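Can I put banana peels straight into the garden bed?

Asked by Natália Lobo in Composting and Soil
Viewed 1,845 times - 2 answers

We moved in October and I've started two raised beds along the back fence, mostly tomatoes and silverbeet. I don't have a compost bin yet. My neighbour buries her scraps straight in the soil and says it works fine, but I've read it brings rats. We go through a lot of fruit. Is it worth burying the scraps, and how deep? The soil is bagged garden mix, 200 litres of it, over clay. 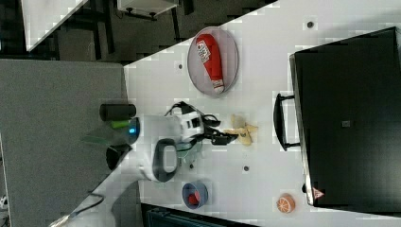

Tomatoes are the main thing I want to feed, and they went in as seedlings so the roots are still small. I don't want to dig near them if it will do damage. Most of what we'd be burying is soft stuff like the crumpled yellow thing on the white table, which looks like a banana peel, plus apple cores and tea leaves. No meat or bread.

Answer from Idalina Moreira
Marked as helpful by 8 people

Yes, you can bury it. Go down a full spade depth and put all the soil back on top. Shallow is what brings rats. Chop the peels first, they break down a lot faster in small bits. Keep well away from the seedlings - dig your hole at the empty end of the bed and move along each time.

Don't expect it to feed the tomatoes this season. Peels have some potassium but not much nitrogen, so you still need a proper fertiliser. Once you hit the clay, stop. Scraps sitting in wet clay go sour and stink.

Answer from Davik

just get a worm farm. had mine two years and no rats. go easy on citrus and onion

Comment from Natália Lobo

Thanks both. Will try the empty end first. Does the worm farm need to be in shade?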